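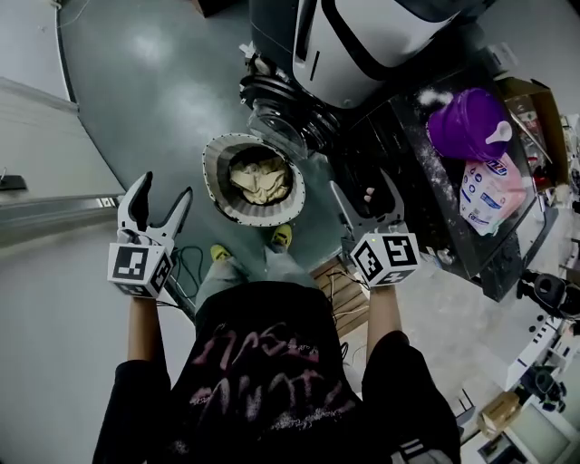
*Closed shoes on the workshop floor, Multwood open day.*

The notice for the Multwood open day asked for closed shoes and short or tight sleeves, and otherwise gave only a street name and a start time of 2 pm. I drove over from the coast, 70 minutes with one stop for petrol, and parked on the grass beside the timber racks because the front car park was already full of utes.

Multwood takes old flooring, joists and lining boards out of houses that are being demolished or renovated, removes the nails, grades the timber and sells it again. I had bought from them twice by phone and never seen the place. I am partway through patching a hallway in a house with hardwood boards, and I wanted to look at the colour of their stock in person before ordering any more.

There was tea in the office and a sign-in sheet, then a short talk in the yard. The yard runs down the western side of the building and is sorted by species first and width second. Lengths are mixed within each rack, which makes it slow going if you need long boards. Short pieces are bundled and sold by weight. The bundles looked like good value for anyone making stair treads or small shelves, but they have to be bought whole and you can't swap pieces between them.

Lucyna Czerwiński took our group through. She grades the incoming boards and has done so since the business was in a smaller shed across the road. Most of her talk concerned nails. A board can look clean and still have the shank of a nail snapped off below the surface, and one of those will ruin a planer knife. Every board is checked with a hand-held metal detector on both faces before it goes anywhere near a machine. She passed a jar of the pieces around. Several were square-cut nails, which she keeps aside for people restoring older houses.

Boards come in with three kinds of damage that she treats differently. Borer holes are marked with chalk and the board is set aside until she is satisfied the holes are old. Splits at the ends are docked. Cupping is the awkward one. A slightly cupped board can be planed flat, but it loses thickness, and then it won't sit level with the rest of an existing floor. She asked what I was patching and told me to bring an offcut from the hallway next time and match on thickness before I thought about colour. I had been doing it the other way around, and the two boards in my hallway that sit proud of their neighbours are the result.

From the yard we went into the main building. It is one large space, with the lighting high up and the services left exposed overhead.
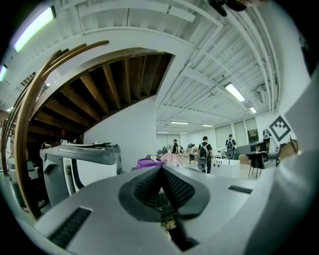 *White ceiling with beams, ducts and pipes in the big workshop space.*

The sound indoors is harsh, and it was hard to hear questions from the back of the group. If they do this again, I would suggest taking questions outside before everybody moves in. Lucyna repeated most of them for us once someone mentioned it.

The part of the afternoon I had come for was a talk on finishes. Multwood recommends a hardwax oil called Rirnis for reclaimed boards. It comes in clear and in a slightly whitened version. They had sample boards of both, next to bare timber and a water-based polyurethane. The clear Rirnis darkens the board a good deal on the first coat and hardly at all on the second. The whitened one I didn't like on red timbers, where it went pink. On blackbutt it was fine. The polyurethane kept closest to the bare colour, and that may suit people who are matching an old floor that has faded.

The case for the oil is repair. A scratched patch can be rubbed back and oiled again by itself, whereas polyurethane generally means sanding the whole room. The case against it is that somebody has to keep doing it. A man in our group had oiled his kitchen and said the strip in front of the sink needed another coat every winter.

A smaller display called Wornness was set out by the office on the way back. It is a collection of boards kept for their wear: a threshold hollowed by foot traffic, a piece of shop counter, lining from a shearing shed with names cut into it. None of it is for sale. Each piece has a card giving the species and the district it came from. Several are from Ra, the old mill settlement inland, where Multwood took 800 boards out of the community hall when its floor was replaced. Most of those have been sold. The stage front was kept, and you can still make out where the piano stood from the darker rectangle of unfaded timber. I spent longer over this than I had planned to.

I bought a bundle of shorts and a small tin of the clear Rirnis. Prices on the day were the same as the phone prices, and they cut the long pieces down so I could close the boot.

Some notes for anyone going:

- Take an offcut of your own floor, thick enough to measure and with the old finish left on one face.
- The yard is on a slope and the lower racks are muddy. I'd wear boots next time.
- Card payment only in the office.
- Delivery is on Mondays, and they want the order by the Thursday before.
- Denailed boards are dearer than nailed ones. If you have a detector and some patience, ask about the nailed stack behind the shed – it isn't on the price list.

The next open day is planned for November. I'll have the hallway boards lifted by then and will take one with me.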